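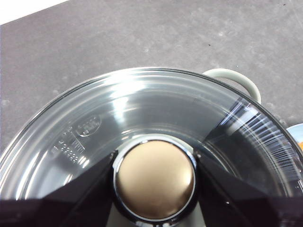
Wanted: people who don't believe in multi-cookers

Gavalas is a small kitchen testing group in Brosasdale. We are looking for home cooks to join a panel on electric multi-cookers, and we would prefer cooks who need some convincing. Fans of the things have plenty of places to say so already.

The claim we keep hearing is that one pot on the table can replace half of what you own. Maybe. I have a cupboard full of appliances that were supposed to do that, and I still boil my pasta on the stove. So we want to find out what people do with one of these once the first week is over, and whether they would buy it with their own money.

What you would do

You come to our test kitchen on Lirport Street for two sessions, one month apart, and cook the same short list of plain foods both times. Corn on the cob, rice, eggs, a soup of your choice. You write down what you set, how long it took and what you thought of the result. Between sessions you keep a diary of what you cook at home and what you cook it in. "I didn't feel like cooking" is a perfectly good entry.

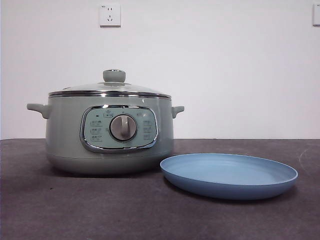

The green cooker, lid on, with a blue plate beside it.

You will be asked about the dull parts too. Is the knob on the lid easy to hold? Can you tell what the dial is set to without bending down? Are the side handles big enough for your hands, or did somebody pick them to look nice? The last panel, in February, produced 49 diaries, and the most useful pages were the grumpy ones.

Some of the printing on the panel is in Chinese. If you read Chinese, tell us when you apply, as we would like both kinds of cooks. If you don't, please don't study up beforehand. We want to see how far the dial alone gets you.

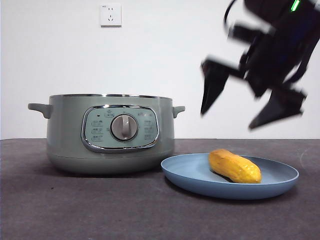

Corn is first on the list for a reason. Everyone knows what it should taste like, and it is hard to be polite about a bad ear. You will eat what you make -- no butter until you've had one bite plain.

Who can apply

Adults who cook at home at least three times a week. No training needed. If you sell kitchen appliances, or get free ones to write about, this isn't for you. Tell us about food allergies up front.

Pay

$240 for both sessions and the diary, paid by check after the second session. Skip the diary and you get half. We don't pay for parking, and the lot next door does tow.

A word on who pays us, since you should ask. Part of the money comes from Fosteck, a kitchenware distributor. They don't see your name or your diary, and they don't get to edit the report. If that still bothers you, fair enough -- it bothered me until I had it in the contract.

To apply, write to Christos Karamanlidis at the Gavalas office by Sun 30 August. Half a page is fine. Tell us what you cooked last night and which appliance you regret buying most.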